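Cleaning golf clubs and grips at home

Dirt packed into the grooves costs you spin, and a slick grip makes you squeeze too hard. Both are easy to fix at the kitchen sink.

Fill a bucket with warm water and a squirt of dish soap, just deep enough to cover the iron heads. Soak for 5 minutes. Keep the ferrules out of the water. Scrub the grooves with an old toothbrush, rinse, and dry with a towel.

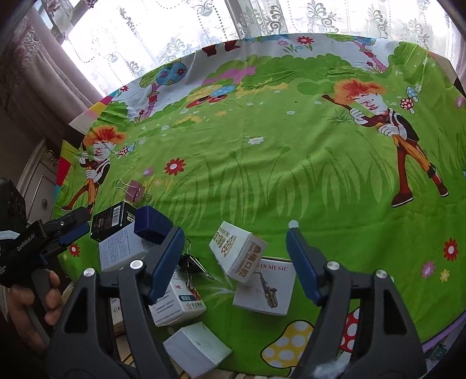
Woods should not be soaked. Wipe them with a damp cloth and dry them right away.

For rubber grips, use a soapy washcloth, then rinse and pat dry. If they still feel shiny, rub them lightly with 300 grit sandpaper and wipe off the dust. Leave leather grips alone.

Stand the clubs up overnight before they go back in the bag. I do the full set in January and the wedges after every wet round at Estside.

Murray McAlister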